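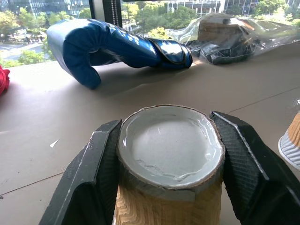
Paper cup notes, January, started 9:40

Picking up the ripple cup question again. Jurgita wants an answer on whether we move the kitchen and the visitor room over to the sleeved cups for good, and I said I'd write down what I think before the sample box runs out. My opinion going in is that we are paying for cardboard decoration. I'll try to be fair.

What we have: the Sirkbridge cups (kraft sleeve, wavy ridges, pale inside the base recess) and the old smooth Bevan cups with no sleeve. Both are sold as the same size. They are close but they are not the same, and the Sirkbridge lids sit badly on the Bevan cups. Worth knowing before anyone mixes the two on the shelf.

The base. I still think this is where a paper cup lives or dies and the sales sheet says nothing about it. The base is a disk set up inside the wall, with the wall rolled around it, so there's a shallow recess when you turn the cup over. The raw edge of the board shows tan at the roll. Coating covers the flat part, and I don't trust it at the edge. If a cup stands in a puddle on the counter, the edge is what drinks the puddle. The supplier sheet says "moisture resistant construction". Resistant for how long, standing in what?

So, puddle test. Two trays, a thin layer of tap water, cups standing upright and filled with hot water from the kettle. Left them from 10:05 until lunch. The Bevan cups had a soft ring at the bottom when I got back. The Sirkbridge cups had a soft ring too, and the lower end of the sleeve had gone dark and wicked water up past the first few ridges. One sleeve slid off in my hand when I picked the cup up. I would call that worse, given that the sleeve is the whole selling point. Jurgita says nobody stands a cup in a puddle for two hours. She has not seen the counter by the sink after the Monday crowd.

(Correction, she says she has, and she wiped it.)

Heat. Here I have to give some ground. Filled one of each at 315 ml, which is to the line and a bit more than people pour. Held each one in a bare hand. The smooth cup I put down early. The ridged one I could carry to the far end of the workshop and back with no trouble. The ridges leave air between the sleeve and the wall and that does what they say it does. I would still like to see it against a plain cup with a loose sleeve from the Zerum box, which costs less and can be used again if you don't spill on it. I asked for that comparison in the last round and it didn't happen. Doing it myself this time, see below.

Squeeze. The claim is that the double wall makes the cup "rigid". Upside down and empty, squeezed near the base, the round goes out of round sooner than I expected. You get an uneven oval without much effort. It mostly comes back when you let go, but I don't see how anyone gets from that to rigid. The base end should be the stiff end, with the disk holding the wall apart. I tried the mouth end on a second cup and it gave more, as you would think. The lid helps a lot. With a lid on, I couldn't tell the two brands apart by feel, and neither could Jurgita with her eyes shut, though she picked Sirkbridge every time by touching the ridges, so that one has to be thrown out. Need a fairer way of doing this. Tape over the outside, maybe.

Stacking. Flema delivered 257 cups in a case marked 250. Fine, I'm not complaining, but it makes me wonder how they count, and I only know because I needed the number for the price per cup. The sleeved ones don't nest as deep. A stack of 24 will not go in the wall dispenser with the cover closed. With the smooth cups it does, and there's room on top. So either we fill the dispenser more often or we leave stacks out on the counter, where they collect dust and get knocked over. This never comes up in the price comparison and it should.

1:30, loose sleeve comparison. Smooth Bevan cup, Zerum sleeve, hot water to the same line. Carried it the same way. Comfortable, slightly less so than the ridged cup, and the sleeve wants to creep down if the cup is at all damp. I'd take it. Jurgita would not – she says people will lose the sleeves or leave them all over the tables, and she's probably right about that.

Things I did not test and won't claim: coffee (all of this was water), anything with milk, whether the kraft sleeve really comes off clean for recycling. I peeled one and it took a strip of the cup wall with it. One cup is one cup.

Where I am for now: the ridged cup is nicer to hold and no better at anything else I tried. If the reason to switch is burned fingers, say so and buy them for the visitor room only. Keep the smooth ones in the kitchen.

Still to do: repeat the puddle test for ten minutes, as Jurgita asked. Measure the dispenser properly. Ask Flema if the lids are sold apart from the cups.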